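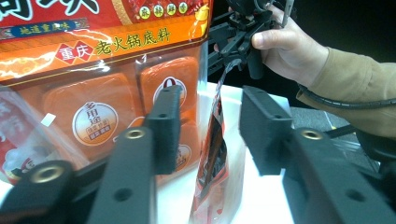 Omance hat die neue Version von Girnomix freigegeben, und ich sitze seit heute Vormittag davor und komme kaum zum Kaffeetrinken! Für alle, die erst jetzt einsteigen: Girnomix ist die Software, mit der wir Aufnahmen von Handgreifern in Bahnen umrechnen, aus denen später eine Steuerung lernt. Bisher war das bei weicher Ware ein ziemliches Elend. Eine durchsichtige Snacktüte, die oben von den Backen gehalten wird und nach unten baumelt, dahinter gleich der große rot-orange Beutel mit Chongqing-Hotpot-Basis, der selbst ein Klarsichtfenster hat - da wusste die alte Segmentierung oft nicht mehr, wo die eine Folie aufhört und die andere anfängt. Die neue zieht die Kante über mehrere Bilder mit und legt sich erst dann fest.

Ich hab das natürlich sofort auf unseren Bestand losgelassen. 2.169 Sequenzen gingen rein, 2.134 kamen mit einer brauchbaren Bahn wieder raus, und die restlichen schaue ich mir diese Woche von Hand an (ich ahne schon, dass da wieder viel Glanzfolie dabei ist). Gerechnet wird jetzt mit 30 Bildern pro Sekunde, vorher hat Girnomix intern jedes zweite Bild weggeworfen, was man beim Schließen der Finger deutlich gemerkt hat.
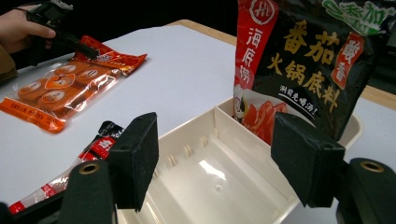

Nahom Fikre, der bei Omance die Bahnplanung betreut, hat mir am Telefon noch erklärt, was sich beim Greifpunkt geändert hat. Die alte Fassung nahm stur die Mitte der erkannten Fläche. Jetzt bekommt jeder Kandidat einen Wert dafür, wie steif die Verpackung an der Stelle vermutlich ist, und die Schweißnaht oben am Beutel gewinnt dabei ziemlich oft. »Wir haben 303 Fehlgriffe einzeln durchgesehen, danach war die Sache klar«, meinte er. Ich hätte nach der Hälfte aufgegeben, ehrlich gesagt.

Was mir noch fehlt: Zwei Greifer im selben Bild bringen die Zuordnung gelegentlich durcheinander, dann springt die Kennung von einer Hand zur anderen und die Bahn macht einen hässlichen Haken. Nahom kennt das Problem, ein Patch soll im Januar kommen. Bis dahin hilft es, die Kennungen im Editor festzupinnen (rechte Maustaste auf die Spur, dann »Fixieren«).

Das Plugin für Galindo läuft übrigens ohne Änderung weiter, nur die Exportprofile müsst ihr einmal neu speichern. Wer noch auf Zaltosness rechnet, braucht vorher das Update der Laufzeitumgebung, sonst bricht der Import gleich am Anfang ab - mit einer Fehlermeldung, die von fehlendem Speicher redet und euch komplett in die Irre führt.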